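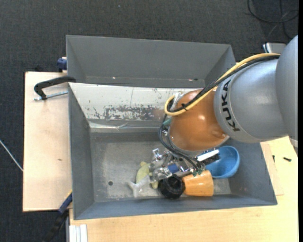

How do you sort out a toy and picnic box that hasn't been touched all winter? Tip the lot into one deep bin, pick things out one at a time, and don't let yourself put anything back "for now".

Home | Galleries | Around the House | Swaps | Contact

The Great April Tidy

Hello again from Todcombe! I finally got round to the odds and ends I'd been shoving under the stairs (bath toys, picnic cups, lids that go with nothing) and Ermira Ivanov has been asking what's going spare for the Saturday swap at Jindbridge. Sorry Ermira, I got carried away with the sorting and then it was teatime.

Last few in the grey bin: the light blue bowl, the orange cup lying on its side, and a white fish toy half under the yellow one. The black ridged thing next to the cup could be a screw cap or a knob, so if you're missing either, shout!

The bowl is staying with us. Peta has had her porridge out of it since she was tiny and I'm not brave enough to suggest otherwise. The cup is from a set of 4 we took to Ezeani the summer it rained every single day, and I'd love to keep the set together, but the others live in the caravan now and I can never remember to bring them home.

Both toys are up for grabs. The fish has done years of duty in our bath and the yellow one was my nephew's before that, so they're well loved (a warm soapy soak and a good rinse before they go to anyone, I promise). I'd rather they went as a pair.

Ifeanyi Akpan has already put his name down for the picnic rug and the spare flask, and he's after plates as well if anyone has some. Plastic ones please, he's got the twins that weekend. Drop-off is from ten at the side door, and if you're bringing anything with small parts, pop it in a tied bag with a note of what it belongs to. I spent half of last year's swap matching jigsaw pieces on my knees.

I've still got the crayons tin and the dressing-up bag to go through, so I'll add those when I've done them.

146 likes | 824 views | Share this gallery

We use cookies to remember your visit. Accept | Settings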